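# drikska-recipes

Plain-text recipes for plant-based cooking, 425 files, one dish per file. Last full check: Wednesday, October 5, 2022.

- `soups/` - 89 files
- `mains/` - 187 files
- `other/` - everything else

Amounts are in US cups and spoons. Oven temperatures are in Fahrenheit. Nut allergens go in the `contains` field.

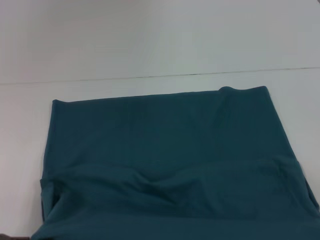 Evell asked whether soaked cashews should be measured dry. Yes - dry, before soaking. Older files in `other/` may still differ.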